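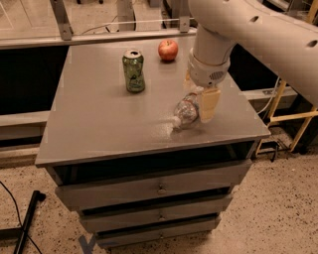 2. Planning your purchase

1. Measure your floor first. Leave 700 mm clear on every side of the table - you'll love the extra room later!
2. List what you want the arm to pick up. A bottle, a soda can and an apple make a great starter set, and they cost next to nothing.
3. Set aside $332 for spare gripper fingers and cables.
4. Order at least 7 weeks ahead.

Note: Drawer tables ship separately from the arm.

Caution: Do not mount the arm until the rail bolts are tight.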